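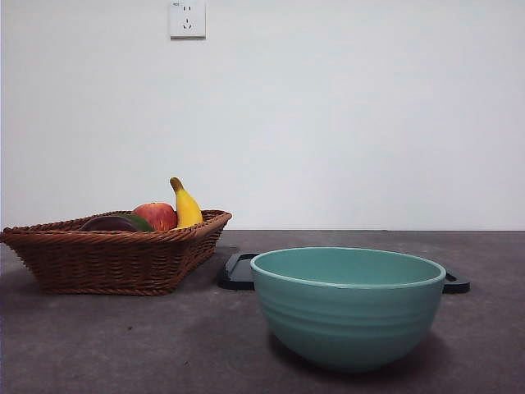 Abb. 5: Der Korb »Fosa« auf der Arbeitsplatte, links von der Steckdose

5 Aufstellen und Befüllen des Obstkorbs

Schön, dass Sie bis hierher gekommen sind! Nachdem Sie in Abschnitt 4 die Haken und die Ablage Ihrer Küchenserie Brarnent angebracht haben, kommt nun der gemütliche Teil, für den Sie kein Werkzeug mehr brauchen. Nehmen Sie sich ruhig ein wenig Zeit dafür, denn ein Korb, der einmal seinen guten Platz gefunden hat, bleibt dort meist viele Jahre stehen.

5.1 Den Platz auswählen

1. Wischen Sie die Arbeitsplatte mit einem feuchten Tuch ab und trocknen Sie sie gründlich nach. Gerade auf dunklen, matten Platten übersieht man Krümel und kleine Flecken leicht - fahren Sie am besten noch einmal mit der flachen Hand darüber.

2. Stellen Sie den Korb mit der langen Seite nach vorn auf die Platte. Zur Wand hin lassen Sie bitte 5 cm Luft, damit sich der schräg nach außen laufende Rand nicht am Putz reibt.

3. Rücken Sie den Korb so weit zur Seite, dass Sie die Steckdose noch bequem erreichen und kein Kabel quer über das Obst laufen muss.

4. Drücken Sie mit beiden Händen leicht auf die gegenüberliegenden Ecken. Wackelt der Korb, so drehen Sie ihn einmal um und biegen Sie den Boden behutsam mit den Daumen nach. Geflecht ist ein lebendiges Material und gibt mit etwas Geduld nach.

Vorsicht: Stellen Sie den Korb nicht neben Herdplatten, Toaster oder Wasserkocher. Hitze und Dampf machen das Geflecht spröde.

5.2 Das Obst einlegen

1. Legen Sie, wenn Sie mögen, das mitgelieferte Tuch »Mangundap« auf den Boden. Notwendig ist es nicht, weiche Früchte danken es Ihnen aber.

2. Waschen Sie das Obst erst kurz vor dem Essen. Haben Sie es doch schon gewaschen, dann trocknen Sie jedes Stück sorgfältig ab, bevor es in den Korb wandert.

3. Beginnen Sie mit den großen, festen Früchten und legen Sie die kleineren daneben oder obenauf.

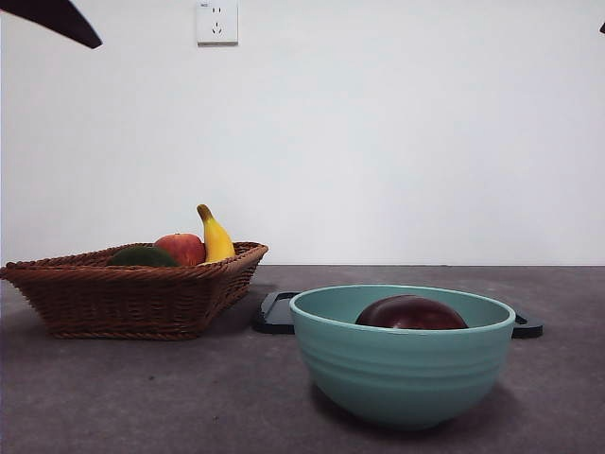

4. Füllen Sie lieber öfter nach, als alles auf einmal hineinzupacken. Ein paar Früchte, die ein Stückchen über den Rand schauen, sind völlig in Ordnung und man greift auch gleich viel lieber zu. Mehr als 8 kg sollten es insgesamt aber nicht werden.

5. Sehen Sie alle paar Tage nach, ob etwas Druckstellen bekommen hat, und nehmen Sie solche Stücke zuerst heraus (sie geben noch ein wunderbares Kompott).

Hinweis: Äpfel lassen anderes Obst schneller reifen. Bei harten Birnen oder Avocados kann das sehr willkommen sein, bei Bananen eher nicht.

5.3 Den Korb anheben und versetzen

Fassen Sie den Korb immer mit beiden Händen unter dem Boden, auch wenn der kräftige Rand dazu einlädt, ihn einfach daran hochzuziehen. Leer macht ihm das wenig aus, gefüllt lockert sich mit der Zeit das Geflecht. Zum Reinigen genügt ein trockener Pinsel, siehe Seite 13. Ersatztücher erhalten Sie bei Golport unter der Bestellnummer 25.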